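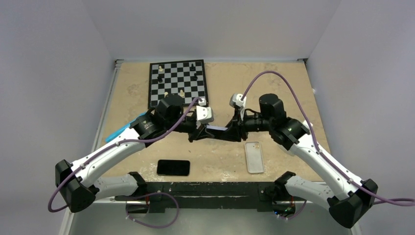

Department of Physics and Measurement Science, University of Grurnley

Teaching and Outreach: Opinion

The case for keeping the first-year laboratory

Anderson Pimentel, Director of Undergraduate Laboratories

Physics departments are once again being asked to justify the cost of teaching first-year students in the laboratory. The question is a fair one. Laboratories are expensive to staff, they occupy floor space that could be put to other purposes, and the experiments in them are often older than the people who supervise them. Several universities have already moved a large part of their introductory practical work on to the screen, and some report that examination results have held steady. It is my view that this department should not follow them, and that the argument from examination results is a weak guide to what is lost.

Written examinations in the first year test whether a student can select the right principle and carry a calculation through. They were never designed to test whether that student can tell a good measurement from a poor one. If practical teaching is withdrawn and the marks do not fall, we have learned something about the examination and very little about the student.

Consider the simple pendulum, which is usually the first experiment to be named when economies are discussed. A simulated pendulum gives a period that agrees with the formula. A real pendulum, hung from a clamp that flexes slightly and timed by a person with an ordinary reaction time, gives a set of periods that disagree with one another. The student must decide what to do about this. Should one timing be discarded? Is the spread larger than it ought to be? Has the length been measured to the centre of the bob or to the top of it? These are small decisions, but a working physicist makes decisions of the same kind throughout a career, and there is no formula that will make them on the student's behalf.

Those who favour simulation reply that random error can be added by the software. It can, and the better packages do so with care. The difficulty lies with systematic error, which comes from the apparatus and the room and from habits of the observer that no programmer has thought to include. Last session one pair of students in our Laledon teaching laboratory obtained a value for the acceleration due to gravity that was consistently low. They repeated the work, obtained the same result, and finally found that the metre rule they had been issued was worn at one end. The resulting report was among the best of the year. Their final value was no more accurate than those of their neighbours, but they could explain how they had come to trust it.

There is also the matter of patience. The undergraduate timetable gives each practical class 2 hours, and in that time a student may collect only a handful of usable readings. This is sometimes presented as inefficiency. I would describe it as an accurate account of the subject. Much of experimental physics consists of waiting for a temperature to settle or a vacuum to improve, and of writing down the conditions while one waits. Students who have met this in their first year are noticeably better prepared for the final-year project, where they will be left to plan a week's work for themselves.

I do not suggest that every part of the present course deserves protection. The Sandhu review, which reported to the department in October, recommended that 11 of our 43 experiments be withdrawn or rewritten, and I support that recommendation in full. Too many of the scripts tell students exactly what to do and exactly what they will find. A practical class run in this way has most of the costs of a laboratory and few of the benefits, and its critics are right to say so. The review also found that demonstrators were spending up to 85 per cent of their contact time on help with equipment, leaving little room for discussion of results. That needs to be corrected by better maintenance and by proper training for demonstrators, both of which require money.

Nor do I object to software in its proper place. Our Tukedau scheme, under which students work through a short computer model before they come to the bench, has been well received and should be extended. It lets them make their first mistakes with the theory at home and arrive with a prediction in hand. The model is then set against the measurement, and the class begins at the point where the two differ.

Access is a more serious concern. Students with certain disabilities, and those with caring duties, have not always been well served by fixed afternoon sessions in a crowded room. Remote operation of real apparatus offers a partial answer, as do adjustable benches and a wider choice of session times. These measures should be paid for from the central teaching budget. It would be a poor outcome if the needs of these students were used as grounds for giving everyone less.

The department will consult on the shape of the first-year course before the next round of timetabling. I would ask colleagues, particularly those whose own research is theoretical, to visit a practical class before they respond. The morning session begins at 10 am, and the hour before the break is usually the most instructive, when the first graphs have been drawn and several of them do not pass through the origin.

The views expressed in this column are those of the author. Responses from staff and students may be sent to the departmental office for publication in a later edition.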